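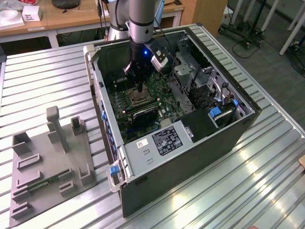
Jean Morrison left a comment under my last post asking how on earth you put together an evening of old B-pictures without everyone drifting off to the kitchen halfway through the first one, and could I please write it down properly this time instead of just raving about cowboys.

Fair enough, Jean! I do rave. So this is the proper version, written down in order, with the cowboys kept to a minimum.

How to Programme a B-Picture Double Bill at Home

Posted 08/04/2021

What you're after

Two features, one short, one break. I've tried bigger line-ups and they turn into an endurance test. My favourite bill so far came to 124 minutes of film altogether, and people were still sitting there at the end arguing about whether the sheriff knew. That's the length I aim for now. Plenty of old second features are barely over an hour, so it's easier than it sounds.

Step one: pick the second film first

I know this feels backwards. But the second film is the one people go home talking about, so choose that and build towards it. It should be the odd one. The jungle picture with the same potted fern in every shot, the haunted-house comedy with a gorilla suit in it, the musical set on a submarine. You want something you can't wait to show people (if you're not itching to press play, put it back on the shelf).

I keep a list in a notebook, which at the moment stands at 425 titles, and I've put a little star by the ones I'd happily show to strangers. There aren't as many stars as you'd think. Loads of films are great fun on your own with a cup of tea and deadly with six people in the room.

Step two: find it a partner

The first film should have one thing in common with the second, and only one. A shared actor is lovely because everyone gets to shout when he turns up again. A shared set is even better! The cheap studios used the same saloon, the same staircase and the same patch of scrub over and over, and once your guests have spotted the staircase you've got them for the night.

What I wouldn't do is pair two films with the same plot. I showed two old-dark-house thrillers together in February and by the second reading of the will we'd all lost track of which nephew was which. Put a western with a spooky one, or a newspaper comedy with a crime picture. If in doubt, fast and chatty goes first and slow and strange goes second.

Step three: watch both all the way through

Yes, even if you saw them years ago. Yes, even the one you love. You're checking three things.

Is the sound all right? Muddy pictures are forgivable, people get used to them in no time, but muddy dialogue is miserable. If you're straining to catch the words in a quiet room, a full sofa has no chance.

Is it all there? Old films were hacked about for television, and some copies are missing a whole reel. I once showed a mystery that went straight from the dinner party to the handcuffs.

Is there anything in it you'd need to mention beforehand? A lot of these pictures have attitudes, jokes and make-up that are very much of their time, and some have rough treatment of animals. I'd sooner leave a film out than spring that on somebody. If it stays in, say so on the invitation in plain words.

Step four: get hold of a decent copy

Charity shops are still brilliant for this. My best find ever was a boxed set from the hospice shop in Nulby for £2, with the leaflet still inside. Libraries are worth a look too, and so are film fairs, where the person behind the table has nearly always seen the thing and will tell you if it's a dud transfer.

If you have a choice of discs, look at the running time printed on the back and compare it with a film guide. A copy that's ten minutes short has had something cut out of it. Write down which one you ended up with. You'll want to know when you show it again.

Step five: add the short

Four minutes is perfect. Eight is fine. Any longer and it stops being a treat. A cartoon, a bit of newsreel, a dance number, a travelogue with a very pleased narrator, whatever you've got. It goes at the very start and it's there for the latecomers, so don't make it the thing you care most about.

Step six: write the introduction

Keep it to what you can say standing up with a drink in your hand. Give the title, the year, and one thing to look out for. Just the one! Something like "watch the hat" will keep a room awake for an hour. Don't tell them it's terrible, and don't tell them it's a masterpiece either. If you announce that a film is so bad it's good, everyone starts performing at it, and the quiet, peculiar bits (the best bits) get talked over.

Step seven: the break

Fifteen minutes, lights on, hot food out. I do jacket potatoes as they'll sit in the oven without minding. Have the second film ready at the start of the titles before anyone gets up, then all you've got to do is dim the lights and off you go.

A sample bill

My running order last time, as I scribbled it in the notebook:

Short: Plorach by Steamer (travelogue, 4 minutes)
First feature: Latham Rides Alone
Break, potatoes
Second feature: The MacAulay Ghost

The link is the stable. It's a stable in the first one and a crypt in the second, and they've hung a bit of sacking over the hay rack. My brother-in-law spotted it before I did and was unbearable for the rest of the evening.

Jean, let me know what you choose! And if anyone has a complete copy of The MacAulay Ghost with the boat chase still in it, please, please leave a comment. Mine jumps straight to the harbour.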